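Miltcombe 14 laptop, seven months in

I bought the Miltcombe 14 in January to replace a Haverford that had lost most of its battery life. It cost a little under $500 on sale. I use it for email, spreadsheets, bookkeeping and a video call or two most days.

The keyboard is the best part. The keys have a short travel but a firm stop, and I was typing at my normal speed by the second day. The arrow keys are half height, and I still hit Shift by mistake when I reach for the up arrow.

Battery life is fine. With the brightness at half I get nearly 13 hours of writing, less if there are calls. The charger is small but the cord is too short to reach from the wall outlet to my couch.

The fan comes on during calls and stays on for a few minutes after. It is a low hum and headphones cover it. The speakers are thin, and I gave up on them and went back to my old Eluro set.

The finish picks up fingerprints. I wipe it down every week or so with a dry cloth - the lid needs it most.
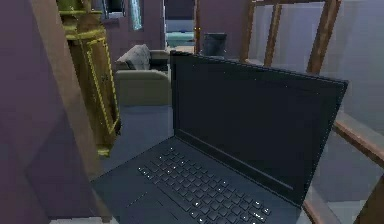 Black laptop, open with the screen off.

Two complaints. It has only two USB ports, both on the left, so a mouse cord has to go around the back. And the webcam is poor after dark, even with a lamp on.

I also looked at the Sirico, which has a better screen but a mushy keyboard. For typing all day I would buy the Miltcombe again at the sale price. At full price I would wait.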